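Sortieren mit zwei Armen: Tag der offenen Tür bei Wijesinghe in Zallelby

Fast 300 Besucherinnen und Besucher kamen im Dezember in die Werkhalle der Firma Wijesinghe.

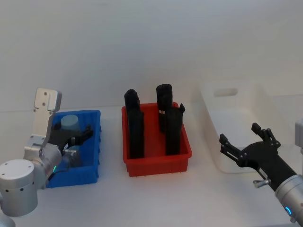 Das Unternehmen hatte Nachbarn, Schulen und Betriebe aus der Region eingeladen, sich den Stand seiner Arbeit mit Robotern anzusehen. Geöffnet war von 10 Uhr bis zum späten Nachmittag. Die meisten Gäste kamen aus Zallelby selbst, eine größere Gruppe reiste mit dem Bus aus Kandville an.

Im Mittelpunkt stand eine Vorführung zum Sortieren von Kleinteilen. Ein Roboter mit zwei Armen arbeitet dabei an einem weißen Tisch, auf dem Kunststoffkästen in Blau, Rot und Weiß nebeneinander stehen. Im blauen Kasten liegen hellblaue Zylinder bereit, im roten stehen schwarze. Die Aufgabe besteht darin, die Teile einzeln zu greifen und in den größeren weißen Kasten umzusetzen. Ein Durchgang dauert 68 Sekunden, danach wird neu bestückt.

Geleitet wurde die Vorführung von Anoma Kanagaratnam, die bei Wijesinghe für die Versuchsanlagen zuständig ist. Sie ging vor allem auf das Greifen ein. Dunkle, matte Teile seien für die Bildauswertung schwieriger zu erfassen als helle, sagte sie, besonders wenn sie dicht beieinander stünden. »Deshalb üben wir genau das. Ein einzelner Zylinder auf einem leeren Tisch ist für uns keine Aufgabe mehr.«

Mehrere Gäste fragten nach den Folgen für die Beschäftigten. Kanagaratnam verwies darauf, dass die Anlage bisher nur im Versuch läuft. Ein Einsatz in der Kommissionierung am Standort Puten werde geprüft, entschieden sei noch nichts. In Puten arbeiten derzeit 17 Personen in diesem Bereich.

Für Schulklassen gab es am Vormittag zwei eigene Führungen, bei denen die Jugendlichen auch die Steuerung kennenlernten. Gefragt waren außerdem Auskünfte zu Praktika und Ausbildungsplätzen. Bewerbungen für das kommende Ausbildungsjahr nimmt die Personalabteilung in Zallelby entgegen.

Schulen, die diesmal keinen Platz bei den Führungen bekommen haben, können sich für einen späteren Termin vormerken lassen. Die Anmeldung läuft über das Sekretariat der Firma.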